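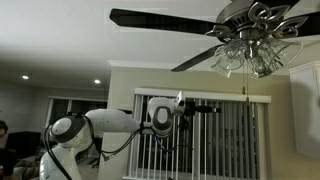

1/ Budget thread, as promised to everyone who asked what it costs to put a robot arm in a house instead of a lab. Get a cuppa, I've gone on a bit.

2/ Background for new people: we're a tiny outfit (me, Larysa Bilyk on software, Nadège Chevalier on anything with a plug) working on arms for ordinary homes. So the testing happens in ordinary homes, with blinds and sofas and ceiling fans.

3/ First thing I got wrong: I budgeted for the arm. Just the arm! I had one fat line in the spreadsheet saying ARM and then a little line saying "bits". The bits line is now the longer half of the sheet and I've had to give it its own tab.

4/ What's in bits? Cables, first of all. Look at how much black cable is hanging off that thing, looping round the shoulder and trailing under the upper link. Every metre of it got bought, and then a fair few metres got bought again in a longer length. Order long. Please order long.

5/ Then there's whatever goes on the end. We got quotes from Calteo and from Dudás. Calteo were cheaper to buy but wanted us to use their own mount, Dudás were dearer and happy with anything. I dithered for 3 weeks over it and the dithering probably cost more than the difference.

6/ Reach! Everyone reads the reach figure and looks at the floor plan. Look up as well. A fan with glass shades and pull chains doesn't show on a floor plan. We now measure ceiling to floor, and to the lowest dangly thing, before anyone signs for anything.

7/ Same goes for windows. Vertical blinds move, the light through them moves, and Larysa's cameras have opinions about both. I've put a line in for plain lamps and stands so we can test at the same brightness morning and evening. It's the cheapest line on the sheet and the one I'd cut last.

8/ Buy or hire? We did both sums. Hiring through Pindholm wins if you need an arm for a season. Past that, buying pulls ahead, and faster than I expected (their collection fee is a shocker, read page 2). We've got work booked well beyond June so we're buying.

9/ Spares. Nadège wanted 2 of everything that wears out. I said one. We've had the conversation 58 times and she's winning, so it's 2 now, and I've taken it out of the travel money. Sorry Larysa, it's the coach.

10/ Insurance took me longest of all. Our old policy covered kit "on business premises" and a living room isn't one. Marisol Cabrera at the broker's sorted a rider that names each address. Ask before the van is booked. I asked after.

11/ Oh and floors. Roughly £100 for decent matting and edge strips per house. I left it out of the first version completely and Yesenia, whose floor it was, spotted it before I did.

12/ Next up is whether we add a second arm. Atelach have offered us a price that holds until the end of June and I keep opening the email and closing it again. If you run a pair in a small space, tell me what it did to your power and storage costs, because I've only got guesses in those cells.

13/ Nayeli Tello asked for the spreadsheet. I'm taking our supplier prices out and then I'll post a blank copy with the bits tab left in. Reply if you want tagging when it goes up.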